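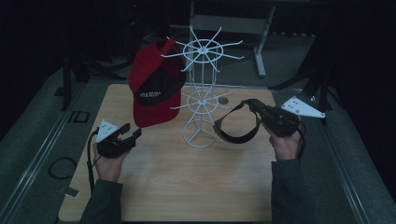

Gorazd wanted to know whether a cap really comes out of the wash with its shape intact, or whether I'd just gotten lucky with one. Fair question! I'd only mentioned the Famari cap cage in passing last time, so consider this the proper review.

It's a plastic shell in two halves that snaps shut over a baseball cap so you can throw it in the washer. I bought the pack of 2 from Grositz in February and I've been running caps through it pretty much every Monday since (my kids sweat like you wouldn't believe). Cold water, gentle cycle, a little less detergent than I'd use for a normal load. 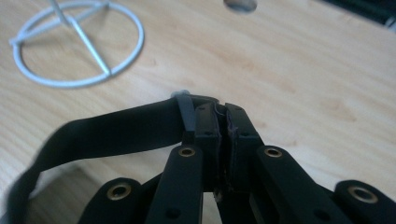 The crowns hold up great. Brims too, as long as they're plastic inside. I did lose one old cap with a cardboard brim, and that's on me, the leaflet says not to. If you're not sure what you've got, flick it and listen. Cardboard sounds dull and kind of papery.

What I don't love is the latch. It's stiff when new and then gets a bit too easy, and twice now the thing has popped open mid-spin and banged around in there like a shoe. I put a fat rubber band around it now. Drita says hers from Solís has a screw closure and never budges, but it's bigger and she can only fit one in her washer with towels.
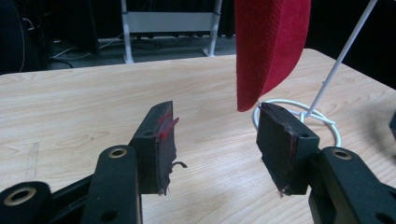 Sweat stains are another story. The cage keeps the shape, it doesn't scrub, so you still need to go at the band with an old toothbrush and some dish soap first. I let that sit while I have my coffee. And wash new, bright ones alone the first couple of times, please. I have a pink pillowcase I didn't use to have.

Drying I do right in the cage, lid off, by the window. Overnight is usually enough, a bit longer for the thick wool one.

Four stars from me. I'd buy it again, and I'd buy the rubber bands at the same time.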